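Hulham Adds Soft-Pack Tissues and Bedside Items to Its Bedroom Reset Guide

26 Jan 2024

Hulham, the household organization firm, has released the second edition of its Bedroom Reset Guide, a working procedure for clearing, sorting and restocking a bedroom in furnished rental units. The new edition adds a section on small soft goods and paper supplies that collect on and near the bed. It replaces the first edition in all units under Hulham service contracts.

The guide covers 265 item types, each assigned to a storage zone. The first edition grouped tissues, plush items and other light articles under a single heading, "loose bedding-area goods." Field reports from Lastura, a property operator that uses the guide in its furnished apartments, showed that the heading was too broad. Crews placed the same item in different zones from one visit to the next, and inventory sheets did not match between shifts.

"A soft pack of tissues and a plush toy both end up on the quilt, but they have different destinations," said Jade Lemieux, procedures lead at Hulham. "One is a consumable and goes on the restock sheet. The other is a resident's belonging or part of the decor, and it goes back where it was found. The old heading treated them as one class."

Sequence of work

The revised procedure divides the bed surface work into 6 steps. The quilt or cover is smoothed first and serves as the sorting surface. Articles are then lifted one at a time, identified, and assigned to a zone before the next article is picked up. Items are not stacked on the pillow end. Consumables are checked for remaining content and for the condition of the wrapper. Soft decorative items are shaken out away from the bed and set down with the face or front side up. The bed is made last.

Light-colored covers with printed patterns receive a separate note. Small articles in white or pale wrapping are easily missed against a floral print, and the guide calls for a second look at the whole surface, from the foot of the bed to the head, before the cover is pulled straight.

Handling of soft packs

Plastic-wrapped tissue packs have no rigid carton and lose their shape when squeezed at the center. The guide directs that they be held low on the sides with even, light pressure and carried upright. Loose film at the end of the pack is folded under before the pack is shelved. Packs are stored standing, label outward, in a single row.
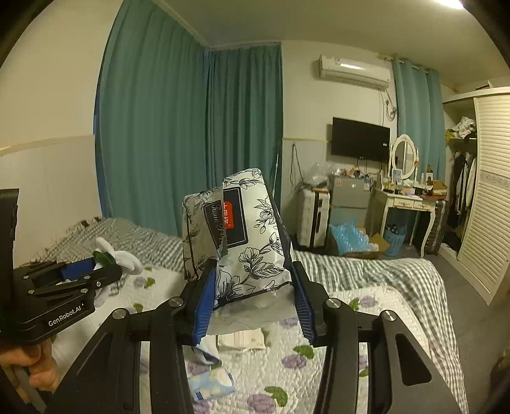
Opened packs go to the bedside zone and unopened packs to the linen closet. A pack with a torn wrapper is removed from the unit and recorded on the restock sheet as a loss. Crews do not combine the contents of two packs.

Plush items are listed by size and location only. The guide no longer asks crews to enter a product name, a field that was left blank on most Lastura sheets.

"The sheet is shorter now, and the entries agree with each other," said Modupe Nwachukwu, unit operations manager at Lastura. "When the morning crew writes 'bedside, soft pack, open,' the afternoon crew knows which shelf to check."

Availability

The second edition is supplied as a printed binder with 5 tabbed sections and as a file for office use. Existing contract customers will receive replacement pages at no charge. Binders from the first edition can be kept, as the ring spacing has not changed. Tab 2, which covers closets and drawers, is unaffected and should not be discarded.

A companion volume for bathrooms is in preparation and is scheduled for April. It will use the same zone codes and the same restock sheet.

About Hulham

Hulham prepares written procedures, inventory forms and storage labels for operators of furnished rental housing. It also provides on-site instruction for housekeeping crews.

Contact

Hadiza Anozie, Press Office, Hulham
Requests for sample pages should be marked "Bedroom Reset Guide, second edition."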